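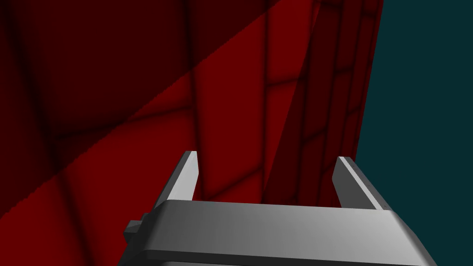

Who can join the Skisdale Robotics Club?

Anyone aged 14 or over who lives in or near Skisdale can join. You don't need to be at a particular school, and adults are welcome on the same terms as students. Members under 16 need a form signed by a parent or guardian before their second session.

Do I need to know how to program?

You need a little Python. If you can write a loop and a function, and you can read an error message without closing the window, you will manage. Complete beginners should take the six-week starter class first. It runs each November and again after Easter.

What do members do in a normal session?

Most of the work is in simulation. Members write and test code that moves a simulated arm and gripper near objects in a room: reach towards something, open or close the fingers, back away, try again from another side. We spend the first part of the evening on a short shared task and the rest on whatever each pair is working on. There is a break in the middle.

Why simulation and not real robots?

Cost is the main reason. A simulated arm can hit a wall all evening and be reset with one key. It also means every pair has an arm to itself, and you can carry on with your work at home. The drawback is that contact and friction are simplified, so a grasp that holds in the simulator may well slip on real hardware. We cover this in the second half of the year.

What is Ginent?

Ginent is the club's own set of scripts. It starts the simulator, loads a room, records each attempt and saves the view from the arm along with the joint positions. It is not a simulator in itself. Older members wrote most of it, and parts of the documentation are out of date -- if the handbook and the help command disagree, follow the help command.

What is the Makach Challenge?

It is the yearly competition we enter as a club. Teams are given a set of rooms and a list of tasks, and send in code which the organisers then run on their own machines. You don't get to watch or adjust anything once it has been sent. Teams have between two and four members. Each task is scored out of 300, and points are taken off for touching anything the task doesn't mention.

The rooms used for practice have coloured panels and textured surfaces, and some have small fittings such as hooks and handles.
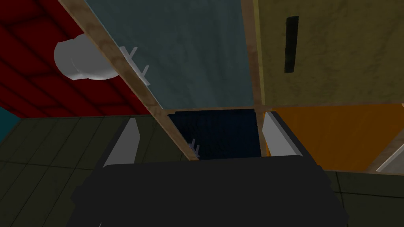 The competition rooms follow the same general style but are laid out differently, so code with fixed positions written into it will score badly. Write your approach so that it works out where things are each time it starts. Teams that only test in one room tend to find this out too late.

How many attempts should we record before sending our entry?

There is no set number. Last year's senior team recorded 1,290 attempts and kept 927 of them after checking. The others had been saved with the wrong settings and were no use for comparing one version of the code with another. Check your settings file before a long run, and check the first few recordings before you leave it going overnight.

My gripper gets close to an object and then stops. What is wrong?

This is the question we are asked most. There are three usual causes.

The first is the safety distance. Ginent stops the arm when any part of it comes within a set distance of a surface. The default is large, and it is meant for beginners. Lower it in small steps, and write down the value you end up with.

The second is the target point. If you aim for the centre of a large object, the arm will never get there, as the surface is in the way. Aim for a point on the near face and check the angle of the fingers before moving in.

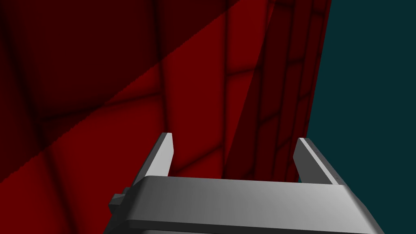
The third is the joint limits. The arm may have run out of reach even though the gripper looks free to move. Print the joint values at the moment it stops and compare them with the table in the handbook. If one of them is at its limit, start from a different pose.

If none of these helps, bring the recording to a session. A recording is far more useful to us than a description of the problem.

Can I use my own laptop?

Most members do. It needs a separate graphics card to run the rooms at full detail, but the low-detail setting works on most machines bought in the last few years. The club has 6 computers for people who don't have a suitable one. These are booked on the sheet by the door, one evening at a time.

Where and when do you meet?

We meet on Thursday evenings in the Kazlauskienė Building, first floor, from half past six until nine. The side entrance is locked at seven, so if you are running late, ring the bell at the front. There is a lift. We don't meet during the school holidays.

What does it cost?

Your first two sessions are free. After that you pay by the term, and there is a lower rate for students and anyone out of work. Current rates are on the joining form. The competition entry fee is paid by the club.

When do teams for this year close?

Team names and members must be with us by April 11, 2025. You can change the name of your team after that date, but not who is in it. Anyone who wants to take part and hasn't got a team should tell us at a session before then, and we will try to place them.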